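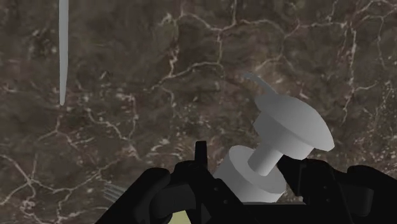 Okay, so budgets. Last week was all mechanisms and this week is money, and I know which one people fall asleep in, so I'll keep it moving. When you plan a gripper purchase, the first thing on your desk should be a list of the things it has to pick up, sorted by how annoying they are. A flat-sided box is easy and tells you almost nothing about what to spend. Compare something with a wide base, a slim neck and a broad cap on top, held at a slant between two fingers on a marble-like stone surface. Where do you grab it? The base is wide, so you need opening width. The neck is slim, so you need the fingers to close down a long way. That one object has already written two lines of your spec sheet, and you haven't opened a catalog yet!

Leandro Sarmiento (he taught this unit before me, and half of these notes are really his) used to make everyone write the object list before he'd let them say a brand name out loud. I still do it that way. Ten objects is plenty for a small cell. For each one put down the widest part, the narrowest part, the weight, and whether you mind if it gets scratched.

Simulate before you spend

Simulation time is the cheapest thing in your whole budget and people skip it constantly. Our lab license for the Burik package covers 64 seats and I have never seen more than a handful in use outside of deadline week. Please use it! Load the gripper model, load plain gray shapes for your objects if that's all you have, and try the grasps. You don't need nice textures on the parts. You do need the right sizes, a fair guess at the friction, and some clutter nearby, because a finger that reaches the part fine on a bare table may hit the fork lying next to it.

What simulation won't give you is wear, cable snags, or how long the vendor takes to answer the phone. Leave room for those.

The three piles

I split every equipment budget into three piles.

Pile one is the hardware you can point at: arm, gripper, mount, controller, table. Get two quotes for each. For the class project you'll use the two quotes in the packet, one from Undater and one from Sutcliffe. Read the small print on both, and look hard at what "gripper, complete" includes. In one of them the fingertips are a separate line on page 3.

Pile two is everything that makes pile one work. Fingertips (buy spares, they're the part that touches the world), fasteners, cables, the adapter plate, guarding, the emergency stop, somebody's hours to put it together. First-time buyers leave this pile off and then wonder where the money went. I did exactly that on my first cell. I had a lovely arm sitting in a crate for most of March while I begged for an adapter plate.

Pile three is keeping it alive. Service visits, replacement pads, software renewals, training for whoever takes over from you. Put it in per year and carry it for at least three years, even if your boss only asked for the purchase price.

A small worked bit

Say fingertips cost $56 a pair and your simulation and trial runs suggest a pair is good for about 1000 hours. The cell runs 200 hours a month. That's one pair every five months, so over three years you go through the set you started with and seven more, eight pairs in all, $448. It's small money. Now ask what a stopped cell costs per hour while you wait for a $56 part to ship, and you'll see why I want spares in the first order.

Do the same thing for pads, belts and anything else with a life in hours. Round up, always. And write the hours next to the price so the next person can redo the math when the schedule changes.

On timing

Order long-lead items first, even if they're boring. Controllers and guarding tend to hold up my projects, grippers much less so. The Cudaston case in your reader is a good one for this: read the section on staging the deliveries and skip the appendix unless you like freight tables (I do, sorry).

For next time

Bring your object list, on paper, with the four columns filled in. Pick your worst object and run it in Burik with at least two grasp positions, one wide and one narrow, and write a short paragraph on which gripper opening you'd pay for. Then a one-page budget in three piles using either quote. If you mix the two quotes, check that the mounting patterns match before you get attached to the total.

Budgets are due June 5, 2025, in the folder outside my office. Late ones go under the door.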